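Residential Property Finance
Handout 8: Reading a survey and valuation before a loan is agreed
Tutor: Judite Caldeira
Revised 4/5/20

Purpose of this handout

The previous handout dealt with how a lender looks at the borrower. The present one deals with how a lender looks at the property. The two checks are separate and either can stop a loan. A borrower with a sound income may still be refused if the property is poor security, and a good house does not rescue a weak application.

Read it with the Grollbridge worksheet to hand. Figures in the worksheet are rounded.

1. Valuation and survey

A mortgage valuation is carried out for the lender. Its main question is what the property would fetch if it had to be sold. The valuer may spend a short time on site, or may work from recorded sales and never visit. The buyer often pays the fee but is not always given the full report.

A survey is carried out for the buyer. It records the state of the building and lists defects, usually with a rating for how soon each should be dealt with. It may include an opinion of value, but this does not bind the lender.

Students often treat the two as one document. In the exercises, state which report you are quoting.
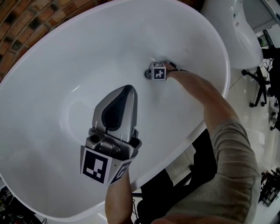 Can a buyer rely on the lender's valuation when deciding whether the house is in good repair?
It is a poor basis for that decision. The valuation is written to protect the loan, and a defect that costs the owner a good deal may leave the resale figure unchanged and so go unreported.

2. Loan to value

Loan to value is the loan divided by the value of the property, multiplied by 100. The value used is the lower of the price agreed and the valuer's figure.

In the Maluleke case the buyers had agreed a price and expected to borrow at 60 per cent. The valuer's figure came in below the price. The loan they had asked for was unchanged, the value under it was smaller, and the ratio went up. They were moved into the next band and offered a higher rate.

The buyers had these courses open to them:

Pay a larger deposit and keep the original band.
Accept the higher rate.
Ask the seller to reduce the price to the valuation.
Ask the lender to review the figure, with recent sales of like properties as evidence.
Withdraw, if contracts had not been exchanged.

They took the third course in part. The seller gave way on half of the gap and the buyers found the rest. Note that the seller had no duty to move at all.

3. Retentions

Where the valuer finds a fault that affects the security, the lender may hold back part of the loan until the work is done. This is a retention. The buyer must still pay the seller in full on completion, so the money held back has to be found from elsewhere for a time.

Common grounds are damp, roof repairs, unsafe wiring and timber decay. Cosmetic matters are rarely a ground. Dated kitchens and bathrooms affect what a buyer will offer, and so reach the valuation through the sale prices of similar homes.

Students should be able to follow the order of events in a retention:

Step 1. The valuer reports the fault and suggests a sum or asks for a specialist report.

Step 2. The lender issues an offer with the retention written in as a condition.
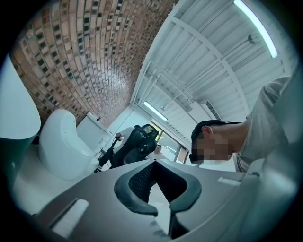 Step 3. The buyer completes the purchase with the reduced advance.

Step 4. The work is done and the invoice is sent to the lender.

Step 5. The lender may require a second inspection, for which a fee is usually charged, and then releases the balance.

A full retention is also possible. In that case nothing is advanced until the work is finished, and in practice most purchases of this kind fail unless the seller agrees to do the work first.

4. Improvements and value

Money spent on a house is not added to its value pound for pound. In the Etberg exercise the owner refits a bathroom and wishes to remortgage on the strength of it. The owner adds the invoice to the old valuation. The lender's valuer looks at the street, finds a ceiling on prices there, and allows only part of the cost.

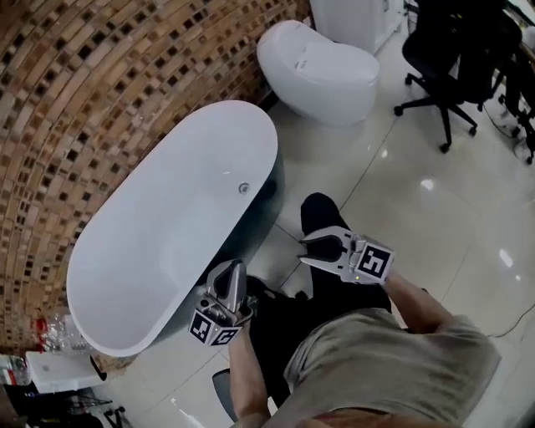 The ceiling matters more in a street of similar houses than in a mixed one. Where every house has the same floor plan, recent sales give a narrow range and the valuer has little reason to go beyond it. Where houses differ, there is more room for argument – though also more room for a cautious figure.

Extra floor area is treated differently from new fittings. An extension with the proper consents changes what is being compared. One built without them may lower the figure, and the lender's solicitor will ask for the paperwork in any event.

5. Work for the next session

Complete both parts.

(a) Take the Drekus report in the worksheet. Mark each of its entries as a matter for the lender, for the buyer, or for both. Give one sentence of reasoning for each.

(b) Rework the Maluleke figures on the footing that the seller refuses any reduction. Show the ratio before and after the valuation, and the extra deposit needed to stay in the original band.

Written answers should be no more than 2 pages. The worksheet will be used again in June, so please keep your copy.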